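Fallbridge opens second teleoperation cell for shelf-stocking work

Fallbridge has put a second two-arm teleoperation cell into service at its Amora site, doubling the number of stations where operators can record shelf and basket tasks by remote control. The cell went live in November and is running two shifts.

The new station uses the same layout as the first. Two follower arms are mounted at the front rail, each with a camera at the wrist. The operator sits outside the enclosure and moves a pair of leader arms of matching geometry. Joint positions from the leaders are sent to the followers, and the commanded and measured positions are logged along with the video. A foot pedal starts and ends each recording.

The current task set is called Ceteo. It covers the transfer of bagged snacks between a small wooden shelf and a plastic basket, with either arm allowed to make the grasp. Soft packaging was chosen over boxes for the first release. A bag changes shape when the fingers close on it, and the grasp point that worked on one attempt may not be available on the next.
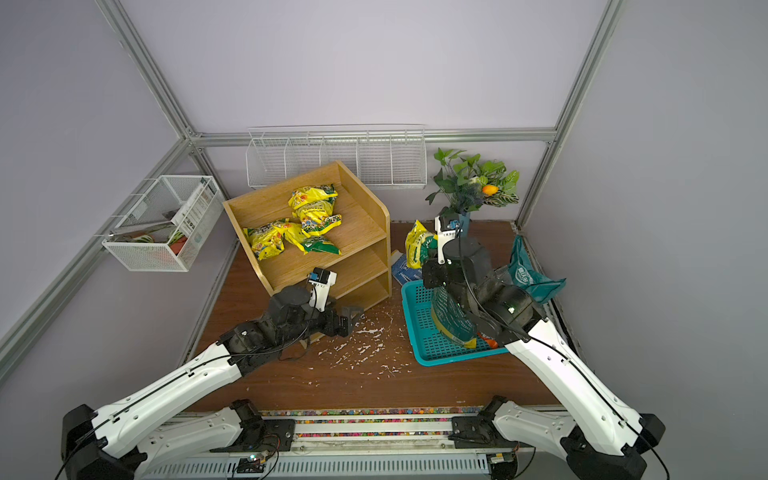 Shelf, basket and both arms in the Ceteo cell.
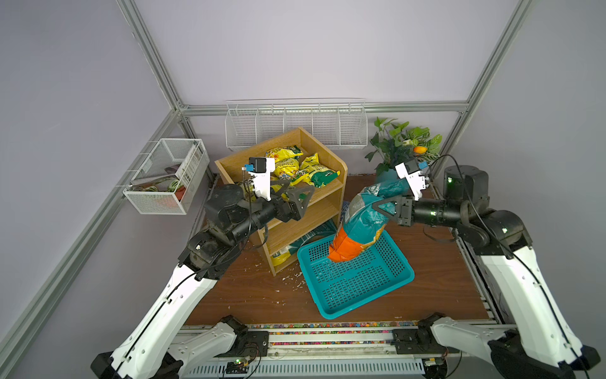

Operators are given a start layout and a goal, but no fixed path. They are asked to keep a steady pace and to avoid long pauses in midair, which the training software tends to copy. A missed grasp followed by a clean second try is kept and tagged as a recovery. A dropped bag that lands out of reach ends the recording, and the file is marked as failed.

An experienced operator records 20 usable demonstrations per hour. New operators start at 8 and are moved to the main task set after 3 supervised sessions. Most of the early errors come from depth judgment on the remote view – the fingers close short of the bag or press it into the shelf. Fallbridge has lowered the default closing force on both grippers for trainees.

Control software for the cell comes from Bermúdez, which also supplied the first station. The latest version reduces the delay between leader and follower to 26 milliseconds and adds a soft limit that slows the arms when their wrists come close together. The earlier version stopped both arms outright, and the operator had to home them before starting over.

Policies trained on the Ceteo recordings will be tested in the same cell before any change of shelf or lighting. Fallbridge plans to add tasks that require a handover between arms next. It has not said whether the recordings will be released outside the company.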